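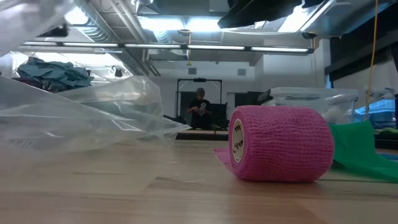

Pink cohesive wrap, one roll, on the table.

Wrapping hooves and legs: how tight is too tight?

tgough
My mare Zillier has a scrape on the inside of her left front, below the knee. The vet cleaned it and said to keep it covered for 9 days, changing the dressing every other day. I have gauze pads, a roll of padding and the stretchy wrap that sticks to itself. My question is tension. I've read to pull it to half its stretch and I've read not to pull it at all. The first one I did had slid down to the fetlock by evening feed.
Tegwen

marama_d
Unroll a length first, let it relax, then lay it on. If you wrap straight off the roll you end up tighter than you think. Start at the middle of the leg over the padding, go down, then back up, overlapping by half each turn. You should be able to get a finger under the top edge.

If it slid, my guess is the padding was the problem. Thin padding on a leg that narrows toward the bottom will always work its way down.

Samir_M
I disagree about starting in the middle. I was taught to start at the bottom and work up, and I've done it that way on 2 horses through long layups with no trouble. Starting in the middle leaves a double layer right over the tendon.

marama_d
The double layer is over the padding, so it spreads out. We may be using different padding. Mine is the thick cotton kind.

Samir_M
Mine is the rolled synthetic. That could be it. I still wouldn't do it over a thin pad.

fyhsueh
Whichever way you go, don't let the wrap touch bare skin at the top or bottom. Leave a little padding showing at both ends. I had a gelding, Risto, with a rub line at the top of the cannon that took longer to heal than the cut did.

Also check it at night. If the leg is puffy above the wrap, take it off and redo it. Call the vet if it doesn't go down.

tgough
I did let it touch at the top. I'll redo it tonight with more padding. Does anyone reuse the wrap? I'm going through it fast.

Lizeth U
No. It loses its grip once it's been off, and it picks up shavings. Buy it by the case. The barn I board at goes in together on one and it comes out a lot cheaper than the feed store.

Samir_M
I reuse it for tail wraps, never on a wound.

Lizeth U
Fair enough, tails are different.

fyhsueh
Does color matter to anyone? I've been told the dark ones bleed dye when they get wet. I had red come off on a gray horse in March and it stayed for two baths.

marama_d
I've had that with red. Never with pink or light blue. Keep her out of wet grass anyway if you can.

tgough
Update, 7 a.m. Thick cotton this time, started in the middle, finger's width at the top, padding showing at both ends. It stayed put overnight and there's no puffiness above it. She chewed the loose end, so I put a strip of white tape over it. Next change is tomorrow after work.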